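Against the Good Scissors

Every household I have ever lived in had a pair of good scissors, and in none of them was anyone allowed to use it. They were for fabric. My mother did not sew. She had, I believe, once intended to, and the scissors were kept sharp in honor of the intention. The rest of us opened our mail with a butter knife and wrapped Christmas presents with whatever was in the drawer under the phone.

I bring this up because I moved in November, from a small apartment in Tirnport to a slightly larger one in Tirnport, and moving makes you handle everything you own. I found that a large share of it was being saved. I had candles with white wicks. I had a bottle of olive oil so special that it had gone off. I had a tablecloth still in its folds, bought on a trip to Budness, that had never met a table.

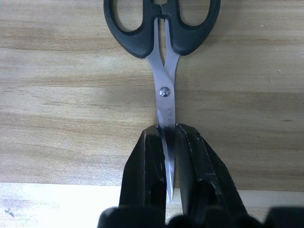
The argument for keeping nice things back is always the same. If you use them they will wear out, and then where will you be? You will be a person who used to have a nice tablecloth. I would point out that I am now a person who has a nice tablecloth in a box marked MISC, and I can't say the position carries much dignity.

There is a shop near me called Jadis that understands this weakness better than I do. It sells household goods to people who already have households. Last month I stood there for 20 minutes holding a soup ladle that cost more than my first bicycle, and what went through my head was that it would be perfect for company. I have company perhaps twice a year. Neither time has it been soup.

What I wanted, I think, was to be the kind of person for whom company comes and is ladled to. Saving things for best is a way of voting for a future self who is better dressed and has more chairs. Meanwhile the present self eats over the sink out of a yogurt tub, and gets no vote at all.

My grandfather's side of the family came from a village called Dmytriv, where by all accounts there was one good coat and whoever had the funeral wore it. That makes sense to me. A thing that is scarce should be looked after. But I have counted the drinking glasses in my kitchen, as part of a brief and regrettable attempt at self-improvement, and there are 116 of them if you include the jars. I am not guarding the last coat in the village. I could break a glass every morning until spring and still offer you a drink. 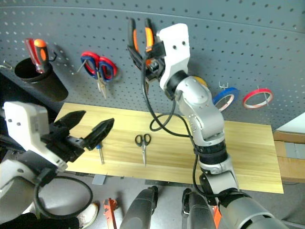
So I have made a rule, and like all my rules it is being observed in patches. The good thing is the thing that gets used. The candles are lit on ordinary nights, including the one that smells of figs, and I now know that I don't care for figs. The nice soap is in the dish, going soft at the bottom like any other soap. I have slept in the expensive sheets, which felt like sheets.

The tablecloth went on the table at six in the evening and had beet juice on it by seven. I was sick about it for nearly an hour. Then I noticed I had stopped being careful with my elbows, and I had a second helping, and passed the beets again.

My mother still has the scissors. I asked to borrow them on my last visit, to cut the tag off a sweater, and she looked at me as if I'd asked for a kidney. She gave me the butter knife.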